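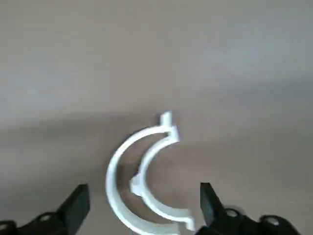

Consuelo Escobar
Third-year student, mechanical track. Report for the automation lab course, supervised by Wondimu Chala

Dropped Parts in the Clip Cell: What the Log Says and What We Were Told

The clip cell picks a white plastic C-shaped part off a plain gray surface and moves it to a tray. My group took it over in August from the previous team, whose handover note said it was "reliable after tuning." I could not find out what that meant. There was no pick count in the note and no list of failures.

We ran 400 picks over two weeks with the settings we were given. The arm finished the full motion every time and the controller logged every one as a success. The tray held 317 parts. The other 83 had been dropped on the way or never lifted at all, and the software had no idea.

What the controller calls success

The success flag is set when the fingers reach their commanded width. It says nothing about whether there is a part between them. Mohammed-Awal Essien went through the code and found that a grip check had been written at some point and then commented out, with no explanation and no initials. With the check off, the fingers can close on air and the arm will carry the air to the tray.

I think this is the real fault, more than the dropped parts. A gripper that misses is a nuisance. A cell that reports a miss as a good pick is worse, because the next station acts on the report. On one run the Petrauskas press cycled on an empty fixture, and Arnulfo Londoño was about to reach in to see why when the press opened again. He was not hurt. The guard door was open, which was our mistake, and we wrote it up with the lab the same day.

Why the parts drop

The explanation we inherited was lighting. The surface is lighter toward one side and the part is bright white, so the vision was supposed to be losing the outline. Rigoberto Llanos tested this with an extra lamp over the cell. The drops went on much as before, so I don't believe lighting is the main cause, though one lamp is hardly a full test.

My own guess is the shape. The part is open on one side and has small tabs and steps, and the finger pads are flat and boxy. When a pad comes down near the end tab, it can push on the tab and turn the part before the other pad makes contact. We saw the part rotate like this on slow runs. I can't say how often it happens at full speed – we had no way to watch it.

What we changed

We turned the grip check back on and made a failed check stop the cell. We also shifted the approach 2 mm away from the end tab. In the next 145 picks the cell stopped itself 11 times, and each time the gripper was empty. That sounds good, but it is a short run, with one batch of parts and the same people standing next to it. I would not call it reliable.

Still open: the press should have its own part sensor and not trust the arm. The guard door switch needs to be looked at by someone other than us.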